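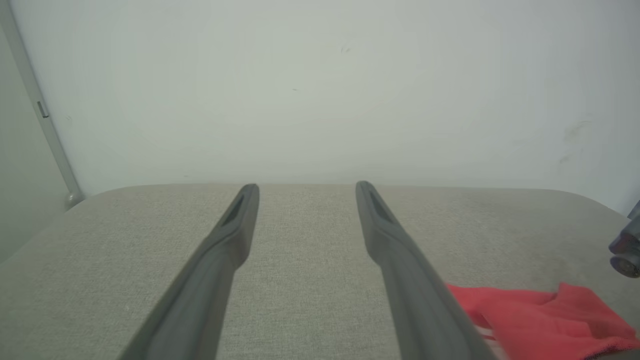 Semana de garras no laboratório da Clendell. O Dimas Simanjuntak passou dois dias a comparar a garra Oei com a Nodow no mesmo braço, mesmo controlador, mesma câmara no punho. Primeira impressão: a Oei fecha mais direito, a Nodow é mais rápida mas chega torta ao objeto. Para peças rígidas, tanto faz. O problema é o tecido. O pano vermelho amarrotado, à direita, serve de teste para isso – dobras soltas, nada de aresta a sério para agarrar. Os dedos cinzentos compridos, com a ranhura na face interior da ponta, ocupam muito da vista da câmara e o pano fica em parte escondido atrás do dedo direito. Vamos ter de rever o ângulo.

Números, por agora: 76 tentativas com o pano, contando as duas garras. Percentagens só no proximo boletim, faltam rever os registos. O Dimas quer repetir tudo com a força de fecho mais baixa, a Dewanti Chong acha que o que conta é a velocidade de aproximação. Ficou assim: uma série para cada hipótese, a começar depois do dia 11 de março de 2019, quando o braço volta a estar livre.

Software: a Clasia mandou a atualização do controlador. Instalada. Atraso no comando de abrir continua, menos que antes. Quem usar os scripts antigos tem de mudar o limite de corrente á mão – está na folha ao lado do armário, segunda gaveta.

Em abril testamos duas câmaras novas, uma mais recuada no punho. Quem quiser trazer objetos (moles, de preferência) fale com a Dewanti. Etiquetas com o nome, por favor, que já há por lá coisas sem dono.

Clendell – Boletim interno | Contacto: Dewanti Chong | © 2019 Clendell | Voltar ao topo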